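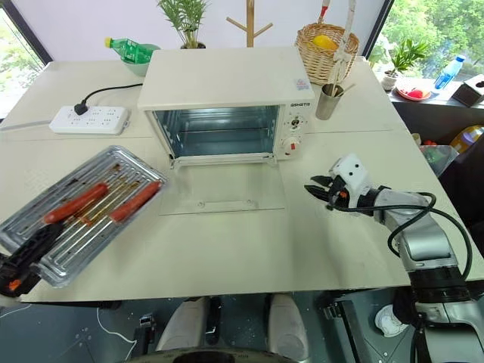
Search this site Go

7 min read

**Torent Wrist & Finger Service Kit, four months in**

I put off buying this kit for most of a year. It's $299, which is a lot of money for a zip case full of pads and pins, and I'd been getting by with a drawer of hex keys, a tube of grease and a pair of feeler gauges I inherited from my first job. Then the left gripper on our kitchen cell started letting the oven tray slide, a little more each week, and Ubaldo Dal Bello (he writes the motion programs, I look after the hardware) sent me a link to the Torent page with no message attached. So I bought it!

First, what I'm using it on. Our cell is a two-armed robot parked up against a white table, and its whole life is small kitchen jobs. The big one is the toaster oven: door down, ribbed metal tray out, sausages on or off, tray back in, door up. The left hand is a Galli gripper, black with orange trim, and the right is a Sirkeck with a white head and black fingers. Yes, they're different. We started with a matched pair of Gallis and swapped the right one out in spring for something slimmer. It means two kinds of finger screw, two kinds of pad and two ways of zeroing, and it's the main reason I wanted a kit that claims to cover both.

**What's in the case**

Torent says 31 pieces, and I did lay them all out on the bench when it arrived, and it's 31 if you count the case. (I don't count the case. Moving on.)

The useful things are the preset torque driver, the finger alignment pins, a folding wear gauge for pads, two sets of replacement pads in a heat-tolerant rubber, a stiff brush shaped like a toothbrush that somebody stepped on, and a bundle of cable clips in three sizes. There's also a little mirror on a stick. I laughed at the mirror and have used it every single time since.

The less useful things: a cloth, a sticker sheet, and a laminated card of torque values in type so small I had to photograph it and zoom in.

**Setting up with it**

The alignment pins are where the money went, as far as I'm concerned. On our cell the tray gets picked up by one corner, and a corner grip is mean to a gripper. All the weight hangs out to one side, so if the two fingers don't close square the tray twists as it lifts and whatever's on it goes for a roll. Sausages are very good at rolling. With a ribbed tray they do at least have grooves to sit in, but I wouldn't lean on that.

My old way of squaring the fingers was to close them on a steel rule and look for daylight. It works, sort of, if the light's good and you've had coffee. With the Torent pins you loosen both finger screws, drop a pin through each side, close gently, tighten with the driver until it clicks, and pull the pins. First go on the Galli took me most of a lunch break. Now it's 10 minutes with the wrist parked over the front edge of the table, and I get the same result in the morning as I do at the end of the day.

The Sirkeck is fussier. The pins fit, but the white shell sits close around the screws and the driver's handle bumps it at an angle, so you end up turning it an eighth at a time. Thomas Cattaneo cut down a spare bit for me and that helped a lot. Torent ought to sell a long bit. If they do sell one I couldn't find it.

One thing the instructions skip: hang the hand down and open before you start, the way it rests between jobs. I did my first alignment with the wrist rolled sideways for comfort, and the fingers were dead square right up until I turned the hand over again. Do it in the position it works in.

**Pads and grease**

Right, the grease. If you keep a robot that handles cooked food you know about this already, and if you don't, well, imagine changing a bike chain with the same gloves you use to butter toast. Our tray has been in and out of that oven so often that the grooves are streaked brown and I don't think any amount of scrubbing is bringing them back. Some of that ends up on the pads. A greasy pad looks fine and feels fine and then lets go.

The stock Galli pads went glossy on us fast. The Torent ones have a deeper cross-cut and hold on noticeably better. I swapped them on the left hand only and had Ubaldo run the tray pull over and over, roughly 50 times across an afternoon, oven off and tray cold. No slips. The old pads had been good for a handful before the tray started to creep. I know that isn't a proper test (different pads, fresh alignment, all changed at once, Thomas has already told me) but I'm writing a review, and it's a big enough difference that I'm not going back.

They do wear. The gauge has a go and a no-go step, and after a couple of months the inside edge of one pad was into the no-go while the outside still looked new. That's the corner grip again. I now swap the pads left to right halfway through their life, like rotating tires.

Cleaning is warm water, a drop of dish soap, the squashed toothbrush, and then leave them alone until they're dry. Please don't use degreaser. I did it once on the stock pads and they went gummy, and I spent an evening picking black crumbs out of a wire rack.

**Cables**

I nearly didn't mention the clips, but they've turned out to be my favorite cheap part of the kit. The right arm carries its cable in a loop down the outside, and that loop wants to be loose enough for the wrist to turn and tight enough not to sweep the table. Our table isn't bare, either. There's a steel cup of utensils and a wicker basket on that side, and a loop that hangs a bit too low will find the cup every time.

The medium clips hold the loop without pinching it, and they slide, so you can jog the arm through its full reach, watch where the cable goes tight, nudge the clip along and try again. I do that with the real table layout in place. It's tempting to clear everything off first and then you've tuned the loop for a table you don't have.

The oven's cord is a different story. It runs down to a power strip behind where the tray gets set down, on the left, and none of the clips are meant for mains cord. I just check it by eye at the start of the day: plug fully home, cord lying back away from the tray, nothing draped where the left arm travels. The same goes for anything running on the floor by the base.

**What I don't like**

The case. It's a soft zip case and the pins are held in with elastic, and the elastic gave up in November. I've lost one pin already and replaced it with a bit of ground rod. For this price I'd expect foam.

The driver is preset to one value and you choose it when ordering. The Galli and the Sirkeck want slightly different torque, so I bought the lower one and finish the Galli by hand. If you have matching grippers you won't care. The page does sell the kit as "multi-brand" though, and that annoys me more than it should.

Replacement pads only come in packs for two hands. I use the left ones up far quicker, so I now own a lifetime supply of right-hand pads.

And there's no log sheet! I'd have liked a plain card to write dates and pad readings on. I use the back of the box.

**Compared with the Imonden kit**

Thomas has the Imonden one for the other cell, so I've borrowed it a few times. It's cheaper, the case is hard plastic and frankly lovely, and the driver is adjustable. But the pins are a looser fit (you can wiggle the finger with the pin in, which rather defeats the point), and there's no wear gauge. Its pads are softer and smoother. They're fine on cups and bottles. On an oily tray edge I didn't trust them enough to put food on it.

If your robot handles dry boxes all day, get the Imonden and spend the difference on something nice. For anything that goes near an oven I'd take the Torent pads and pins and put them in an Imonden case.

**How I use it week to week**

Mornings, before the first run, I brush the left pads, look at the screws with the mirror and check the cord and the arm cable. Once a week I put the gauge on all the pads and write the readings on the box. The pins come out after a pad change, after any bump, and any time Ubaldo says the tray "feels funny," which he can somehow tell from across the room by the noise it makes on the rack.

After an alignment I do one slow tray pull with nothing on it, then one with a couple of sausages laid along the ribs, with my hand on the stop button for both. If they stay in their grooves I hand it over.

Four out of five from me. I'll update this when the second set of pads wears out, or if I find the pin.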